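Braltcombe House - Upholstery and Soft Furnishings Check
Ground floor lounge, 17 February 2024
Checked by: Aurélien Besson

1. Fire labels on seating
OK. Label on the velvet chair is faded but can still be read.

2. Frames and legs
OK. Chair sits level on the tiles. Two-seater by the door needs a new foot - ordered from Gautier.

3. Seams and piping
OK on the chair. The footstool has split along one side, 60 mm. Taken out of use until mended.

4. Seat height
Action. The footstool's matching bench is too low for two of our residents. Move it to the hall.

5. Loose cushions and pillows
Pass with comment. Pink and grey pillows are kept on the brown chair.

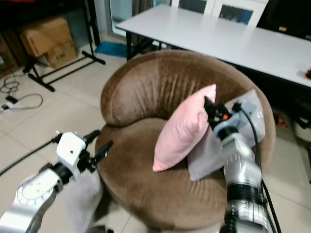

Covers come off for washing every 4 weeks. Please check the zips are fully closed before they go back on, and keep spares off the floor - they are a trip hazard on tile.

6. Walkways
OK. 900 mm clear between the seating and the door.

Next check: March. Footstool to be looked at again then.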